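Oken 60 Countertop Dish Rack

I've been selling kitchen bits for a while now, and this is the one I took home for myself in March and never brought back. The Oken 60 is a one-tier drying rack, 60 cm long, made for the kind of counter where the sink is on one side, the stove is on the other and you get whatever's left in between (hello, my apartment).

Plates go down the long side, bowls go at the end, and mugs hang off the rail. The slots are a little wider than on the old Jomine racks we used to carry, so deep pasta bowls fit without leaning on each other. I can get a full dinner for four in there, plus the salad spinner if I'm stubborn about it!

The drip tray slides out from the front. You can also flip it so the spout points left or right, and I'd do that before you load anything, trust me – I did it the other way and had water all over my socks.

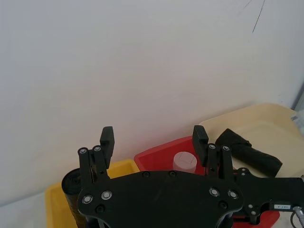
Cleaning is easy enough. The tray and the utensil cup can both go in the dishwasher, top shelf. The rack itself I just wipe down on Saturday with a bit of dish soap, and if your water is hard like mine, a splash of vinegar gets the white spots off. Please don't use steel wool on it, the coating will scratch and then I get sad emails with photos.

Does it fit over a sink? No, sorry. For that you want the Pimero Over-Sink, which has arms that pull out. People also ask me about the Jasińska rack and yes, it's prettier, but the cup on that one is tiny and my wooden spoons kept tipping out.

Colors are white, sage and black. Sage sells out first and comes back in small batches, so if the button is gray, put your email in the box and you'll get a note when it's back.

Item number: 1603
Length: 60 cm
Utensil cup: included, clips on either end
Tray: removable, spout left or right
Spare feet: sold as a set of four, item number 1179
Spare cup: item number 350

Orders placed before noon go out the same day. Returns are fine if it's clean and you still have the box – a bit dented is okay, mine usually are.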